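Setting up the simulated cell, part whatever

I've spent most of this week on the maintenance side of our practice cell, and since Aurel Nistor keeps asking me how it's going (hi Aurel!), I may as well write it down.

Quick recap if you're new. Before anyone at Pekedow lets me near the real two-armed machine, everything runs in simulation first. I look after the simulated one. You'd think a machine made of numbers wouldn't need looking after, but oh boy. Joint limits drift out of step with the config, grippers forget what "open" means, and once in July the whole left arm folded itself through the body and stayed there over lunch.

This week's problem was reach. The right arm kept stopping short of wherever I sent it, and only when it was stretched way out. Up close it was perfect! I went through 251 lines of setup file before I found it: the wrist offset had been entered twice, once by me and once by (I'm pretty sure) also me. I took one out, reset the home position and went for a tight spot to try it in.
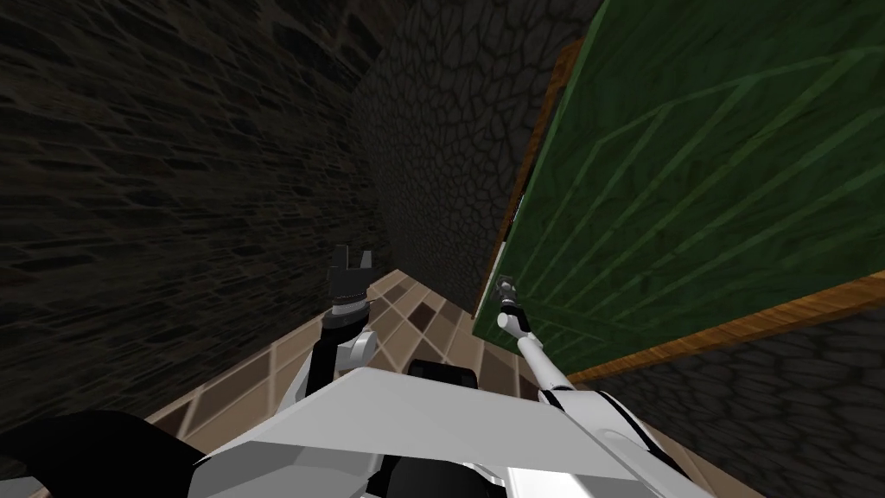
Right arm out at the green panel, left gripper parked open and pointing up.

I like this corner for testing because there's so little room. Stone on one side, the panel on the other, and if an arm swings wide you know about it fast. The tiled floor helps too. It's easier to judge where the arms are against a checkered pattern than against plain gray, and I wish I'd switched to it ages ago.

My routine now is to park the left arm, send the right one out slowly, read the joint values, bring it home and do it again. I set it to log 1000 samples per run, which is overkill, but disk space is cheap and my memory isn't great. After four runs the numbers agreed with each other and I went to make coffee.

Still on the list: the left gripper's closing speed, which is set way too high, and a proper backup of the config before I "improve" anything else. Mocanu has a nice script for that, I just have to get it running on my machine.

Posted 2018-05-03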